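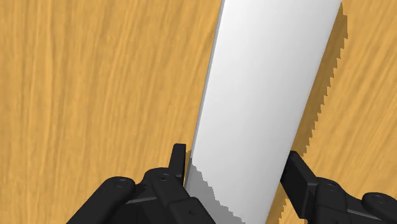 나뭇결 상판 위의 흰 칼날

Worka 카드 보관함 사용기

카드가 2,000장을 넘기면서 신발 상자로는 감당이 안 되어 작년 10월에 Worka 보관함을 샀다. 트레이가 6개 들어 있는 큰 모델이다. 그동안 집에서 쓰고 대회에도 몇 번 들고 나갔으니 쓸 만큼은 썼다고 본다. 제품은 내 돈으로 샀다.

구성품
본체, 뚜껑, 트레이 6개, 칸막이, 어깨끈이 들어 있다. 설명서는 종이 한 장인데 칸막이 끼우는 그림이 반대로 인쇄되어 있어서 처음에 좀 헤맸다. 홈이 깊은 쪽이 아래로 가야 한다. 어깨끈은 고리가 빡빡해서 한 번 걸고 나서는 빼지 않고 있다.

트레이 하나의 무게는 카드를 꽉 채운 상태로 378g이다. 집에 있는 주방 저울로 쟀다. 전부 채워서 들면 무겁고, 지하철로 이동할 거면 어깨끈보다는 작은 캐리어에 넣는 편이 편하다.

슬리브를 끼운 카드
제일 궁금했던 부분이다. 나는 평소에 Himix 무광 슬리브를 쓰는데 이 슬리브를 한 겹만 씌운 카드는 좌우로 약간 여유가 있게 들어간다. 이중 슬리브도 들어가기는 한다. 다만 꺼낼 때 손가락이 들어갈 틈이 거의 없어서 앞쪽 카드 몇 장을 먼저 빼야 뒤쪽이 움직인다. 이너 슬리브에 하드 슬리브까지 씌우는 사람이라면 다른 제품을 보는 게 낫다. 탑로더는 눕혀도 세워도 안 들어간다.

카드를 절반만 채웠을 때는 칸막이를 꼭 써야 한다. 안 쓰면 카드가 비스듬히 눕는데, 며칠 그렇게 두었더니 아래쪽 카드가 살짝 휘었다. 홀로그램 카드가 특히 심했다. 책 밑에 눌러 두니 어느 정도 돌아왔지만 완전히는 아니다.

뚜껑과 자석
뚜껑은 자석식이다. 닫는 느낌은 좋은데 힘이 세지는 않다. 가방 안에서 뒤집혔을 때 한 번 열렸고 다행히 트레이가 서로 맞물려 있어서 카드가 쏟아지지는 않았다. 그 뒤로는 굵은 고무 밴드를 하나 두르고 다닌다. 이 가격이면 걸쇠 하나쯤 달아 주었어야 한다고 생각한다.

본체 안쪽은 부드러운 천으로 마감되어 있다. 색은 진회색만 있다. 먼지가 잘 붙어서 테이프로 가끔 떼어 준다. 바깥쪽은 흠집에 강한 편이고 모서리 한 곳이 조금 눌린 것 말고는 처음과 비슷하다.

대회에서 써 보니
Stulldale 매장 대회에 들고 갔다. 5라운드짜리 일정이었고 덱은 따로 덱 케이스에 넣었으니 이 보관함에는 사이드 후보와 교환용 카드만 담았다. 트레이를 하나씩 빼서 상대에게 건넬 수 있는 점이 편했다. 바인더처럼 한 장씩 넘길 필요가 없고, 상대가 보는 동안 나는 다른 트레이를 정리할 수 있다. 대신 카드가 세로로 서 있으니 무슨 카드가 있는지 한눈에 안 들어온다. 비싼 카드 위주로 교환하는 사람은 결국 바인더를 같이 들고 다니게 된다. 나도 그렇게 하고 있다.

대회장 책상이 좁으면 본체를 올려놓기 애매하다. 매트를 깔고 나면 자리가 남지 않아서 의자 밑에 두었다.

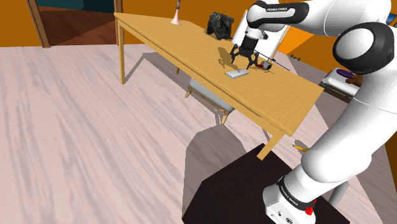 Lacey Greenwood는 같은 모델을 쓰는데 트레이를 바인더 대신 쓰는 것에는 반대라고 한다. 교환 상대가 카드를 급하게 넘기다가 슬리브 윗부분이 찢어진 적이 있고, 그래서 이제는 집에서 커먼 카드를 분류할 때만 쓴다는 것이다. 분류용으로는 지금까지 써 본 것 중에 제일 낫다고도 했다.

찢어진 경험은 없지만 무슨 말인지는 안다. 트레이 끝이 생각보다 날카롭게 마감되어 있어서 카드를 비스듬히 넣으면 슬리브 모서리가 걸린다. 나는 고운 사포로 안쪽 모서리를 조금 갈았다. 갈고 나서 생긴 가루는 젖은 천으로 닦고 하루 말렸다.

Uddin 제품과 비교
전에 쓰던 것이 Uddin의 종이 보관함이다. 값이 훨씬 싸고 가볍고 접어서 둘 수 있다. 단순히 벌크 카드를 쌓아 두는 용도라면 지금도 Uddin 쪽을 권한다. 옆면에 펜으로 세트 이름을 바로 쓸 수 있는 것도 은근히 편했다. Worka는 표면이 매끈해서 라벨 스티커가 잘 떨어지고, 나는 칸막이 윗부분에 견출지를 붙여 쓴다.

들고 다니는 용도라면 Worka가 낫다. 종이 보관함은 비 오는 날 한 번 들고 나갔다가 바닥이 불어서 버렸다.

정리
장점: 트레이를 따로 뺄 수 있음. 한 겹 슬리브 카드에 잘 맞음. 겉면이 튼튼함.
단점: 자석이 약함. 트레이 모서리 마감이 거침. 이중 슬리브에는 빡빡함. 색이 하나뿐임.

세일할 때라면 다시 살 것 같고 정가로는 망설일 것 같다. 트레이만 따로 파는지 판매처에 문의해 두었는데 아직 답이 없다. 답이 오면 여기에 추가하겠다.

3월 27일 화요일 추가: 트레이 낱개 판매는 하지 않는다고 한다. 칸막이는 따로 살 수 있다.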